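Collecting Grasps from a Cluttered Bin
Project report, Jaruwan Yensuk and Tiburcio Zavala
Friday, May 5, 2023

3. Data collection

Our original plan called for a learning system that could pick anything out of a bin. By April the word "anything" had been retired and we were picking from a list. We called the project Teltley, mostly because the form had a box for a name and it was due at noon.

Each example is one attempt: where the gripper went down, at what angle, and whether it came back up holding something. One of us ran the arm while the other wrote down the outcome. We planned for 50 attempts per session and reached that number exactly once. Between attempts we stirred the items by hand, which sounds random until you look at the logs and find that Tiburcio always stirs clockwise. 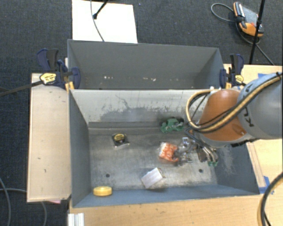
Figure 2. The arm over the front bin, with a tape measure, a roll of yellow tape and other items on the floor.

We kept more than 20 items in rotation and put out only a few at a time. Boxes were easy. Shiny packaging was not, and the system's early guesses about it were close to superstition – it would aim at a reflection and close on air with total confidence.

We ended the semester with 94 attempts we trust. Another batch was thrown out after Jaruwan noticed that three sessions had been saved with the success and failure labels swapped. The model trained on those had learned to miss very well.

3.1 What we would change

Label checks should happen at the end of every session. The stirring should follow a written pattern that neither of us picks. We would also like a second person on the outcome log, as "sort of" turned up in the results column and the training script had no opinion on it.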